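### Back room: table and wall

The white table is now set up against the green wall in the back room at Fairclough, and members can use it from 8 in the morning until the building closes. Seraina Eder asked for a short note on it before the June bookings open, so I've put down what people have been asking.

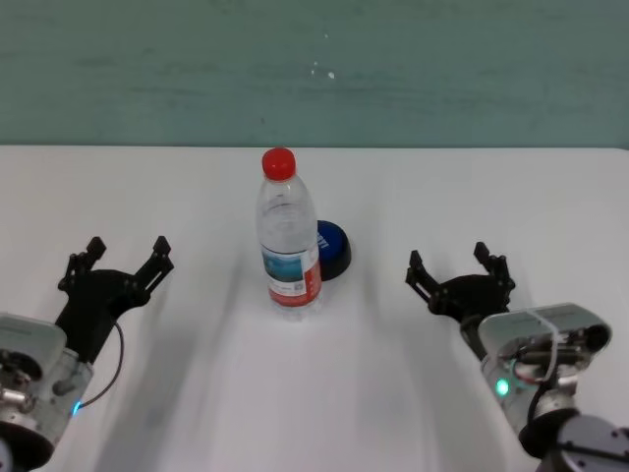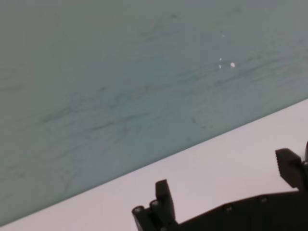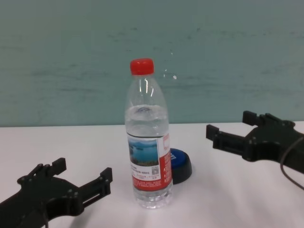 The green wall in the back room. The water bottle with the red cap is in the first and last photos.

The wall is due for some work. There are white specks in the paint and a lot of faint streaks and scuffs, and wiping won't fix the chips. Flynn Prendergast has a part tin of the old colour and will touch up the specks first. If the match is poor we'll repaint the whole wall, and he has a quote of $168 for paint and rollers. Please don't tape notices to it in the meantime — the corkboard in the hall has plenty of space.

Water is fine on the table as long as it's in a bottle with a screw cap. Coffee and tea stay in the kitchen. Label your bottle if you plan to leave it, and take it home at the end of the day. Hannelore Gasser cleared 23 abandoned bottles out of the building last month, most of them still with water in them. The empties went in the recycling bin by the side door, caps off.

Wipe the table down with a damp cloth when you finish. No scouring pads, please.

Bookings go through Charito Pangilinan at extension 508. The limit is 4 hours per booking.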